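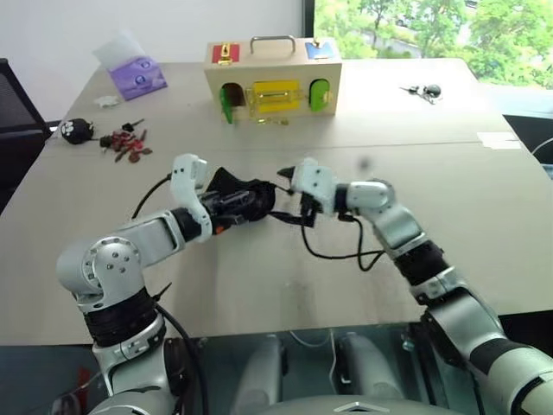 About us

Hi, I'm Catarina, and I run Drisuvbridge with Lorcan Foley. We try out grippers, arms, cameras and controllers for people who'd like a straight answer before they spend the money (and sometimes after they've spent it, sorry!).

We started in January with 2 arms and a very long list of arguments about fingertips. Lorcan likes them pointed. I like them wide and a bit grippy, and I've got the test sheets to back me up. These days we've put 40 grippers through the same jobs: passing something soft from one hand to the other, working a latch, picking up a small key. Keys are horrible, by the way. I'd still start with them every time!

Belmiro Rebelo looks after the controllers and Lurdes Marinho does cameras, which mostly means moving one a tiny bit and running the whole lot again.

We're in Worndale, and you're welcome to come and watch. Bring your own gripper if you've got one, plus the mounting plate and the right cable. Please, the right cable.

Page last updated 24/07/2026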